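Ticket 108: Sound cues firing out of order, Act 2
Show: The Marquez Sisters
Opened by: Geetha Hegde, stage manager
Picked up by: Jomar Tan, sound
Status: Closed

Geetha: Hi Jomar! First off, the storm sounds fantastic in the house, the whole cast cheered when it rolled in. Now the trouble. In Act 2 I call cue 90 (doorbell) and get the train whistle. Call it again and the doorbell comes, but by then Finia has already opened the door to a visitor who never rang. It happened on both runs Sunday. Act 1 is perfect.

Jomar: Love a weird one! Couple of questions. Are you going back to the top of the act with the arrow keys, or typing the cue number? And did anyone save the show file after the Andwood scene got trimmed?

Geetha: Arrow keys. And yes, I saved after the trim, under the same name. We lost the 2 pages where the aunt reads the letter, so I took the clock chime out of the list.
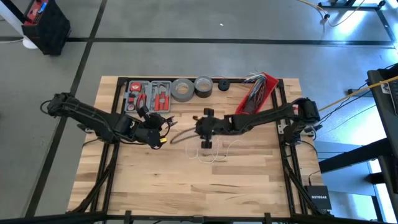 Jomar: OK, that helps a lot. The chime had an auto-follow on it, so when it went away the follow stayed behind and grabbed the next thing in line, your train whistle. I opened the file at home and got the same result on the first try, which made my evening!

Tried so far:
Restarted the playback laptop. No change.
Swapped the USB cable to the interface. No change.
Loaded the backup from before the trim. Cues fire in order, but the chime is back.
Took the auto-follow off cue 89 and renumbered through the end of the act. Doorbell on the first press.

New file is called Pludwood Act 2 v4. Please load that one and move the old one out of the show folder so it can't get opened by mistake.

Geetha: Loaded it before warm-ups and ran the doorbell scene 4 times with the actors. Right every time! Finia got her entrance laugh back and she's thrilled. One small thing, the whistle is now a bit loud under the sister's last line.

Jomar: Great news! Brought the whistle down 4 dB and gave it a longer fade. Saved to the same v4 file.

Geetha: Much better, I can hear every word from the back row. My prompt book has the new numbers in pencil. Closing this.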